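Elvia Maldonado
Posted in October
14 comments | 31 shares

Home Gigs Records Home recording About

Four songs in a cold hall

We finished the Duretti EP on Tuesday night, or at least we finished recording it, and I said I would write up how it went while I could still remember the order of things.

For those who don't know the band, Duretti is a four-piece. I play bass and sing the lower parts. Štěpánek plays drums and has done since the second gig, when the first drummer moved away. The songs are mostly ones we have been playing live for two years, and people kept asking at the merch table whether they could buy them anywhere. The answer was no.

We got a price from a studio called Driker, which is a good room with a proper live area and a piano. They wanted £800 for the weekend with an engineer. That is a fair price and I would have paid it if we had it. We had £202 in the band account, most of it from the summer, so we hired the church hall down the road from my flat and took our own gear.

The hall has a wooden floor, a high ceiling and a kitchen with a very loud fridge. We switched the fridge off on the first evening and somebody had to remember to switch it on again at the end. There was a note taped to the door for this purpose. The heating goes off at nine and we usually went on until eleven, so the last hour of every session was done in coats. If you listen to the second song you may hear a zip.

We set the drums up at the far end, away from the windows, and put two microphones in front of the kit and one in the bass drum. I had read a lot about using eight or ten microphones on drums and we don't own that many. Three was fine. The room does a lot of the work and Štěpánek hits evenly, so there wasn't much to fix later. We moved the front pair back by a couple of paces on the second evening and preferred it, which meant doing the first song again.

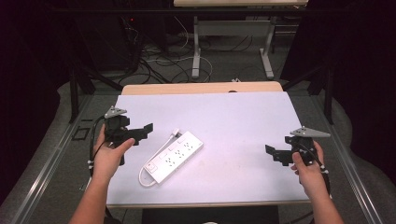 The guitars went through one small amp facing the stage curtain. Bass went straight into the desk. I did try it through my own amp on the first night, but it set the snare wires buzzing all through the quiet song and there was no getting away from it in that room. With hindsight the straight signal sounds better on three of the four tracks. On the last one it is a bit thin and I've doubled it with a second part an octave up, played with a pick, very low in the mix.

We recorded drums, bass and one guitar together and everything else afterwards. No click track. I know opinions differ on this. We tried a click for half an hour in rehearsal and the fast song came out stiff, so we left it off. The fast song now speeds up towards the end, as it always has live. The chorus wants to go there and I don't mind it.

Vocals took the longest. The hall was too echoey for them, so I did most of mine in the vestry with the door shut and a duvet over a clothes rail behind me. I did 11 takes of the first verse of "Flidel" and used the third. I should have stopped at the third. By take eight I was singing it like somebody reading out a bus timetable.

Some people have asked what "Flidel" means. It is the name of a shop that used to be at the bottom of my grandmother's street. It sold buttons, zips and school uniform, and it had a bell on the door that stuck. The song isn't really about the shop. I needed two syllables there and kept that one in while I looked for something better, and after two years it is the title.

Mixing comes next. I'm doing it myself at the kitchen table on headphones and then checking it in the car. So far the first two songs are close. The quiet one needs a decision about the ending, where we let the last chord ring until it died away and a motorbike went past outside. Half the band wants to keep the motorbike. I have made one version with it and one with a fade before it arrives, and we will vote when we next rehearse.

We are having 200 CDs pressed, with a card sleeve. I looked into vinyl and the cost per copy for a small run was more than I think anyone would pay for four songs by us. There will be a download as well. The sleeve is a drawing of the hall done by our guitarist, who has left out the car park.

Things I would do differently: book the hall for a whole day instead of four evenings, because we lost an hour each time carrying everything in and getting the drums back where they had been. Put tape on the floor for the stands on the first night. Tune the piano guitar part before and after every take, as the cold sent it flat and I have had to bin one good performance. Bring more tea bags.

We are playing the new songs in order at the next gig, with two older ones to finish. Doors at half past seven and we should be on by nine. If the CDs have come back they'll be on the table by the bar, and if they haven't there will be a list you can put your name on.

Older post Newer post

14 comments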